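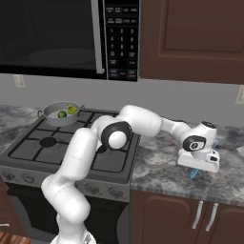 White robot arm over a kitchen stove and worktop (computer render).

Nornico belt oil skimmer, small tank model

I bought the Nornico for the coolant sump on our older lathe after two suppliers told me it would "pay for itself". I have heard that about most things in the workshop, including the kettle.

The claim is simple enough. A belt dips into the sump, tramp oil sticks to it, a scraper takes the oil off into a pot. Fitting took 90 minutes. The leaflet says fifteen, which may be true if your sump lid already has a slot of the right width. Mine didn't, and the template in the box was for a different bracket.

On thick way oil it does a fair job. On anything thin or well mixed with the coolant it mostly picks up coolant, and I ended up pouring half the pot back. Valtteri Karppinen at Tarlow runs the same unit and gets better results by leaving it off until the machine has stood overnight. I tried that and he's right, but then I'd like to know what the continuous rating is for.

The scraper blade had a nick in it after 7 weeks. Rojanasak sent a new one free, I'll give them that. The timer is extra. So is the longer belt.

At £647 it's dear for a motor and a loop of plastic. The Bemudero disc type looks cruder and I haven't used one, so I won't say it's better. If you have one small sump, try absorbent pads first.

Three stars. It's still on the lathe.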